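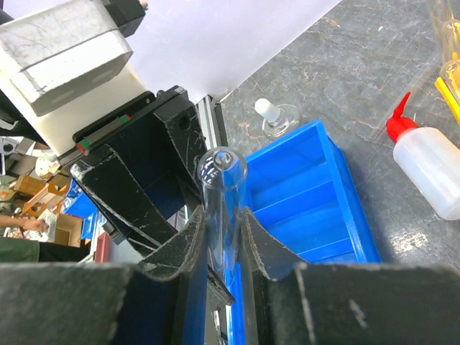
Test tube, gripper.

How to write a recap of a Flenach episode

Watch it twice. First time no notes. Second time, pause at every scene change – one line each, who wants what. Skip teh credits.

Then cut. 60 lines is too many, keep the ones that move the plot. Open on the Clarix storyline if there is one, readers look for it.

Spoilers for later episodes go at the bottom, under a warning. Check name spellings, esp Kanaujia. Post before the next one airs.

Last updated: 23 December 2023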